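Edge-glued panel as a desk top – oil or poly? And will it cup on me

posted by kneathroad_dan
Woodworking & Finishing > Furniture
1459 views

Hi all. Bought one of those edge-glued pine panels from Engate, the store near me, to make a desk top for my kid's room. Plan is a simple steel leg set, screw it down, finish it, done. Except I started reading and now I have three tabs open that all say different things.

What I've got:
panel is 7/8 thick, 24 deep, 5 ft long
been in the garage leaning on the wall since Saturday
bare wood, sanded at the factory but feels a bit fuzzy
couple of knots, one on the top side if I use the nicer face

What I want to know. Do I oil it or use water based poly? It'll get markers, juice, glue, whatever. Do I have to do the bottom too? Guy at the store said dont bother. And someone on another site said these always cup and you need steel channels underneath, which I really don't want to buy if I don't need them.

Also is there any point in conditioner before stain. Might stain, might not. Wife says not.

Thanks in advance. Trying to get this done before school is out in June.

slowcure
Regular, 800 posts

First thing, get it off the wall and out of the garage. Leaning is how they bend. Lay it flat on some scrap strips so air gets to both sides, inside the house, in the room it will live in if you can. Give it a week. If it has already taken a bit of a curve don't panic, flip it and wait, a lot of them come back.

Bottom: yes, finish it. Same product, same number of coats. The store guy is wrong on this one. Wood takes on moisture from the air and gives it back, and if one face is sealed and the other is bare they do it at different speeds, and that's your cup. Ends too. End grain drinks more than anything else so give the ends an extra coat.

Oil or poly. For a kid, poly. I like oil, I use it on my own stuff, but marker on oiled pine is there for life unless you want to sand. Water based stays clear, dries quick, doesn't stink up the bedroom. Three coats minimum on top, four is better. Here's the routine I use:

Sand 120 then 150. Stop there, no need for 220 on bare pine.
Vacuum, then wipe with a damp rag. Let it dry. Grain will stand up and feel rough, thats fine.
Light pass with 220 just to knock the fuzz off. Don't lean on it.
First coat thin. Foam brush or a good synthetic one. Go with the grain, end to end, and don't go back over it once it starts to grab.
Two hours, or whatever the can says.
220 again by hand, very light, wipe off the dust.
Repeat.
Leave it a couple days before you put anything on it and a few weeks before you trust it with a hot mug.

Knot: if it's tight leave it alone. If it wiggles, drip thin CA glue in, let it set, sand flush. If it's sappy hit it with a dab of dewaxed shellac before the poly or it may bleed through yellow later.

Stain: on pine I'd listen to your wife. It goes blotchy. Conditioner helps some, doesn't fix it. If you do go that way test on the underside first, the whole process incl. the topcoat, not just the stain.

Channels: at 24 deep and 7/8 thick on a decent steel leg frame I wouldn't bother. But the holes in the legs have to let the wood move. Whatever holes run across the width, front to back, make them slots or drill them oversize and use a washer. Snug, not cranked. If you pin a panel tight at the front AND the back it will split along a glue line come winter. Seen it plenty.

Pekine_woodshed

Agree w/ most of above, quick add from somebody who uses these panels all the time for shop tops and shelves.

Pick your face by looking at it in low light from the side. Lamp on the floor, room dark. You'll see the machine marks and any glue line that stands proud. Factory sanding is never as good as it looks at the store. Glue spots show up as pale patches under finish so scrape them now, a card scraper is ten bucks and lasts forever. If you don't have one a fresh razor blade held straight up works ok, just go slow.

Maple or birch panel is worth the extra money for a desk btw. Pine dents if you look at it funny, kid writes with a ballpoint and the homework is in the wood by Friday. If Engate will take it back I'd think about swapping. If not, put a desk pad on it and move on with your life.

Finish brand doesn't matter much. I've used Stomix water based for years and it lays down fine, so do the others. Buy the quart, you'll have plenty for both sides of that size. Satin hides dust and brush marks, gloss shows everything.

Strips alternate in color on most of these, and swirls and little knots are normal, don't try to sand them out. A clear coat makes them pop a bit and I think that's the good part. One for you to look at, pale wood with the grain showing: 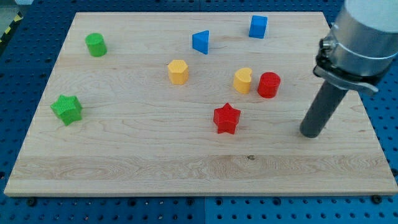 Edge-glued board on the bench. Small dark knot in it, no big deal.

Fasteners, since you'll ask. Pan head screws with washers if they come from underneath, not countersunk. A countersunk head pulls into the cone and locks the wood in place and then the slot does nothing. And measure the screw twice before you drive it. 7/8 panel plus a leg plate, you want 3/4 of bite at most or you'll see the point come thru the top. Tape on the drill bit for depth. I've wrecked one top that way and it was a nice one.

Round over the front edge too. 1/8 or 1/4 roundover bit, or just a sanding block if you've got patience. Sharp edges wear thru the finish first, plus forearms.

grtbasement2

I just put wax on mine and its been fine for 2 years. no kids tho

kneathroad_dan
(original poster)

Ok thanks, this is great. Panel is inside now, flat on four strips in the bedroom. It does have a slight bow, maybe 1/8 in the middle, gonna flip it tonight and leave it alone.

Going poly, satin, no stain. Both sides. Store won't swap it because I already cut the corner off for the outlet, so pine it is and a desk pad.

One more if anyone's still around – leg plates have round holes, not slots. Can I just open up the back ones with a bigger bit and leave the front ones tight? Or all of them?

slowcure

Back ones only is fine. Front stays put, the back does the moving. Go one size up from the screw shank and then wiggle the bit front to back a little, or file it if the steel's thin enough. Clamp the plate down when you drill it, don't hold it in your hand.

Bow at 1/8 will most likely pull flat when it's screwed to the frame anyway. Give it the week though.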